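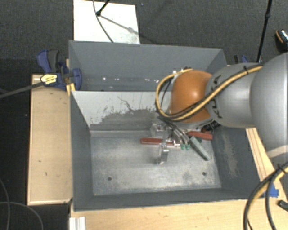

Arm over the front compartment, gripper down among the red parts. Clamps on the back corners.

Ticket 3492 - Gripper drops long parts near the divider
Opened by: Negin Asadi
Machine: bin-picking cell, shared workshop
Status: open, against my wishes

Symptom: picks from the open floor of the bin are fine. Anything long lying near the foot of the divider gets lifted, tilts, and goes back where it came from with a clang. The Nazari bench next door has started keeping score.

Log

1. Checked air pressure at the regulator. Normal. Listened for leaks at the green fittings while Titby's bandsaw was running, then again at lunch when I could hear something.

2. Swapped the finger pads for the softer Foline ones. Same result, quieter clang.

3. Ran 20 picks with closing delay at 300 ms. Dropped the same kind of part every time. Raised it to 980 ms. Now it drops them slowly.

4. Suspected the bin was creeping. Tightened both blue clamps and put a pencil line on the table. After another run the bin was still on the line, so that theory is dead and I miss it.

5. Jogged the arm down by hand next to the divider. The bracket on the gripper touches the slope before the finger is at full depth, so it grabs the part high and off center. I had blamed the worn patch on the divider on the previous owner. I may owe him an email.

Next: tilt the approach away from the slope, or print a longer finger on the Prusport. Trying the tilt first - the printer queue is mostly dragons until March.

Please don't move the clamps.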